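Nadthorpe Community Workshop
Minutes of the Fittings and Furnishings Meeting
Sunday, August 23, 2020

Chair: Renata Ledesma

1. Opening and apologies
The Chair called the meeting to order. Apologies were received from the Bodirell representative. A quorum was present.

2. Minutes of the previous meeting
The minutes of the January meeting were approved with one correction: under item 4, "Bouchard store" should read "Bouchard annex."

3. Carpet
The dark carpet in the sorting room was discussed. A quote of $1,219 had been received for cleaning the whole floor, stairs included. Members felt that the stairs could wait. The Chair will ask for a revised price for the sorting room and corridor only.

4. Tables
It was agreed to keep the light wooden tables in their present positions until the new year. The table nearest the door rocks when leaned on and is to be leveled. A request to varnish the tops was deferred – the smell was a concern in that part of the building.

5. Storage bins
The meeting considered the condition of the large gray bins. The following points were noted:

The bin on the sorting room table shows scuffing on the floor and a worn patch on the far side. Members did not consider either to be grounds for replacement.

The two round holes in the floor of that bin are to be left open. Small parts should be bagged before they are put in.

Tutodton has offered replacement bins at $29 each, with a minimum order of 15. The offer was declined for the present.
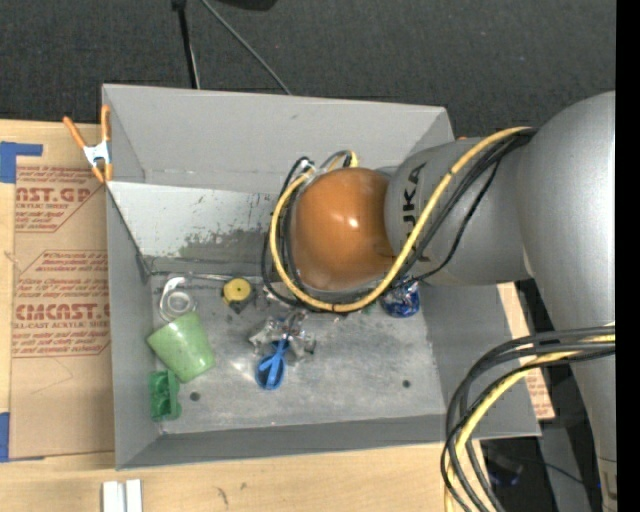
Item 5: Gray storage bin, sorting room table.

A member asked whether the bins should be lined. Views were divided. It was resolved to try a cut piece of rubber matting in one bin and to review the result at the next meeting.

6. Budget
A sum of $500 was set aside for minor repairs, including the table leveling under item 4. Any single purchase above $100 is to be referred to the Chair beforehand.

7. Other business
Labels for the Bouchard annex shelves are still outstanding. The old labels are to stay up in the meantime.

8. Next meeting
Date to be confirmed by the Chair. Items for the agenda should be sent in writing one week ahead.

The meeting was adjourned.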